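Home | Projects | Reports | Funding | Contact

Grosinstead Repair and Repaint Scheme: Progress Report to the Deleo Fund

September 7, 2023

3 min read
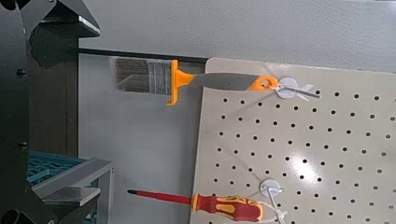 A paintbrush and a screwdriver on the pegboard.

Summary

This report covers work on window frames and front doors in the Tondberg and Yeo streets through the end of August. The scheme is on schedule in Tondberg and behind in Yeo. We are not asking for more money at this stage, but we would like to move part of the Yeo budget into next year.

Work completed

We have finished 85 homes. Most had softwood windows that had not been painted in many years. The usual job was scraping, filling, priming and two top coats. In Tondberg we also rehung a number of front doors that had dropped on their hinges.

Residents returned a short form after each visit. The most common complaint was the wait between the first survey and the start of work. We now send out the start date with the survey letter.

Problems

Rain held up outside work for much of August. We used the time for sash cords and indoor sills, but the Yeo terraces have few of either, so the crew there lost days.

Lead paint turned up in more of the older Yeo houses than the survey suggested. These take longer to prepare, and the waste has to go out separately. The disposal bill so far is $781, against a budget line of $1000. We expect to go over it before the end of the year and will cover the difference from the paint budget, where a bulk order saved us money.

Staffing

The crew is at full strength. Both trainees have passed their ladder and lead safety courses and now work on prep without supervision. One will move to the Yeo crew next month.

Next period

- Finish the last row in Tondberg
- Resurvey the Yeo terraces for lead before booking any more starts
- Agree on the revised Yeo budget with the fund

The updated spending sheet is attached separately.

Previous report | Next report | Back to Reports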